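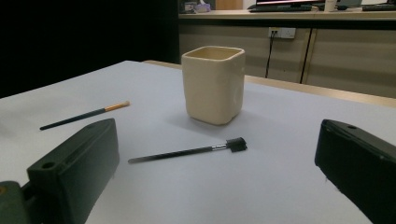

I finally sent my first letter to Jolán Boros, my new penpal, and I am so pleased with myself! Two pages, both sides, in real ink — my hand ached by the end. We found each other through Sendstead in June and she writes wonderfully, all gossip about her neighbours and the plum trees behind her house. I'd forgotten how lovely it is to hear something flop onto the doormat that isn't a bill. Next job is finding thinner paper, and then I want to ask her for that dumpling recipe.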